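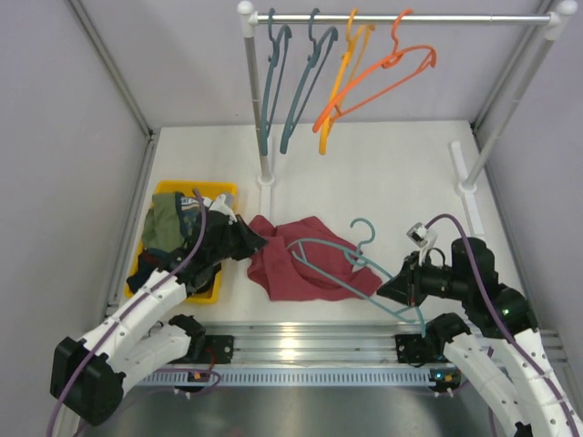 Hanger task, two-arm cell. Left gripper at the maroon garment, right gripper on the teal hanger.

1/ We have a result on the garment hanging task that I think is worth a thread. Short version: what we changed was how we cut up the demonstrations before training. The network is the same one we used in the spring.

2/ The task: take a garment out of a bin, lay it on the table, get a hanger into it, put the hanger on the rod. Two arms, one policy. It sounds like one job but it is really four or five jobs with very different timing.

3/ The old way, we trained on whole demonstrations from start to finish. The policy got good at the bin and bad at the hanger. Most of the time in a demo goes to pulling and spreading cloth, so most of the training data is cloth. Getting the hanger in at the neck takes a few seconds and hardly shows up.

4/ Yiran Li suggested we split every demo at the moments when a gripper opens or closes, then sample the pieces evenly no matter how long they are. We call this version Bemasier. The old one is Fimorico. Don't ask about the names, they come off a list.

5/ Data: 409 demonstrations recorded. We dropped the ones where the operator let go of the hanger and had to start over, and kept 302. Both versions were trained on the same 302.

6/ Test: 22 trials per version, same garments, same starting layout. A trial counts only if the garment is on the rod on its hanger at the end and stays there after both arms back off. No partial credit.

7/ Fimorico finished 3 of 22. Bemasier finished over half. I'm leaving the exact number for the writeup, since Margareta Roman is going back through the video and there are a couple of trials she may score differently than I did.

8/ Where the old version failed: almost always at the second shoulder. It would get one end of the hanger into the neck and then pull up too soon, and the cloth slid off the other side.

9/ Where the new version fails: mostly at the start. Sometimes it takes hold of two garments and has no idea what to do with the second one. We saw less of that before. I think even sampling takes something away from the bin stage, but I haven't tested that yet.

10/ Things that did not help: a longer action window, a slower playback speed, and adding a text label for each stage. The labels made no difference we could measure. I had expected them to matter most.

11/ A caution. Splitting on gripper events works for this task because the grippers open and close at useful moments. For wiping or pouring you would get one giant piece and nothing would change. Someone at Plomberg asked me about drawer opening and my guess is it would help a little.

12/ Also, it's all one cell with one set of lights. We have not moved the rack or swapped the table. I would not claim anything about other setups.

13/ Next up is running the same split on the Châu folding data, which was recorded by different operators with different habits. If the gain holds there I'll believe it more.

14/ The splitting script is short and I'll post it once Yiran has cleaned up the paths. Writeup in November if the rescoring goes quickly.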